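내년 장비 예산에 대해 쓰는 글

2019년 12월 30일

저는 Zerkdale에 있는 작은 작업실에서 일합니다. 한국어로 블로그를 쓰는 것은 아직 공부의 한 부분이라서, 이상한 표현이 있으면 댓글로 알려 주시기 바랍니다.

올해 마지막 글은 돈 이야기입니다. 지난 7월에 우리는 중고 컴퓨터의 부품을 로봇으로 빼고 끼우는 작업을 계획했습니다. 그때 제가 만든 예산표에는 줄이 두 개밖에 없었습니다. 하나는 로봇 팔, 다른 하나는 그리퍼였습니다. 지금 그 표를 다시 보면 조금 부끄럽습니다.

제가 빠뜨린 것은 주로 작은 물건들입니다. 알루미늄 프로파일로 만든 작업대, 부품을 놓는 고정판, 케이블, 나사, 그리고 연습용 컴퓨터입니다. 고정판은 특히 쉽게 생각했습니다. CPU 한 개를 놓을 자리만 있으면 된다고 믿었는데, 모양이 다른 부품마다 맞는 자리가 필요했습니다. 자리의 테두리가 너무 높으면 그리퍼 손가락이 걸리고, 너무 낮으면 칩이 움직입니다. 우리는 이 판을 일곱 번 다시 만들었습니다. 재료값은 크지 않았지만 사람의 시간이 많이 들었습니다. 그런데 제 표에는 시간을 적는 칸도 없었습니다.

견적은 Willico와 Lambert 두 곳에서 받았습니다. Willico는 가격이 낮았지만 교육비와 예비 손가락 값이 따로였습니다. Lambert는 처음 금액이 높아도 그 두 가지가 들어 있었습니다. 동료 Leanne Hulme 씨가 두 견적을 같은 표에 옮겨 적어 주었고, 그 다음에야 저는 차이를 제대로 이해했습니다. 총액만 보고 비교하면 안 된다는 것을 책에서 읽기는 했지만, 제가 직접 서명할 서류 앞에서는 그 말을 잊고 있었습니다.

내년 예산에서는 세 가지를 바꾸려고 합니다. 먼저 예비비를 전체의 20퍼센트로 잡습니다. Neville Crabtree 씨는 너무 많다고 했지만, 저는 이 숫자를 지키고 싶습니다. 그리고 손가락과 나사 같은 소모품은 장비와 다른 줄에 적습니다. 마지막으로 연습용 컴퓨터를 미리 삽니다. 메인보드의 소켓은 핀이 약해서, 연습하는 동안 몇 장은 못 쓰게 된다고 생각하는 편이 마음이 편합니다. 중고로 사더라도 같은 모델을 여러 대 구하는 것이 좋습니다. 모델이 바뀌면 브래킷의 위치가 달라지고, 그러면 로봇의 위치도 다시 가르쳐야 합니다.

아직 결정하지 못한 것은 두 번째 로봇 팔입니다. 한쪽이 케이스를 잡아 주면 확장 카드를 뺄 때 편할 것 같습니다. 하지만 팔이 늘어나면 작업대도 넓어져야 하고, 안전 점검도 다시 받아야 합니다. 우선은 간단한 고정 장치를 하나 만들어 보고, 그것으로 부족하면 그때 다시 견적을 부탁할 생각입니다. 혹시 비슷한 작업에 팔 두 개를 쓰시는 분이 있으면 유지비가 얼마나 드는지 듣고 싶습니다.

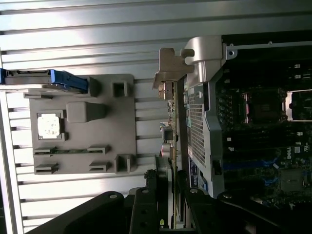

새 예산표는 1월 안에 Hayley Blackburn 씨에게 보내야 합니다. 허락을 받으면 품목별 금액을 지운 빈 양식을 이 블로그에 올리겠습니다.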